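The Cetholm code is a set of good practice rules for recording hand tasks that are later used to train household robots. It was drafted by Beatrice Mwakalinga and Emmanuel Kimaro and first issued in June. Its spice rack task is carried out on a fixed counter.

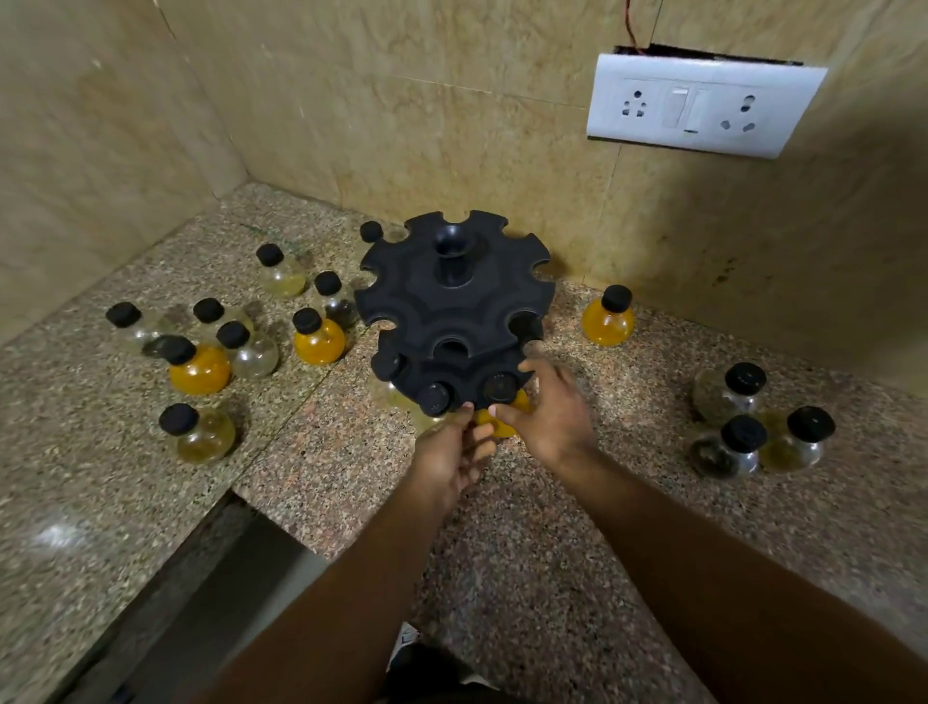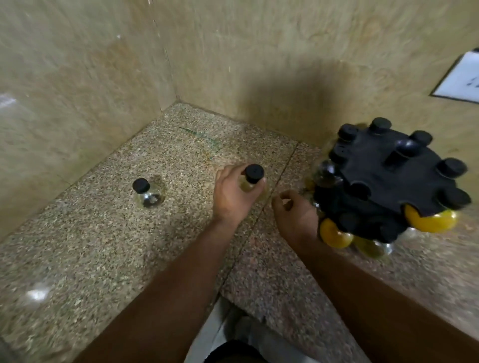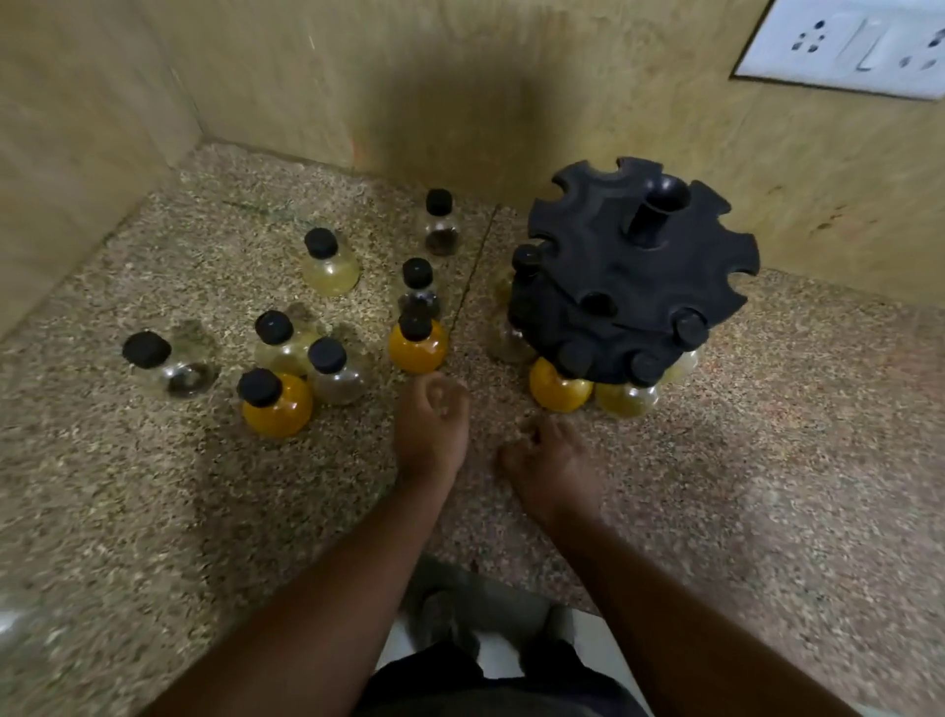 Spice jars and a black rack on a granite counter.

Under the code, both hands should stay in view, and no session may exceed 38 minutes. Truvell adopted it with 17 changes, mostly to wording.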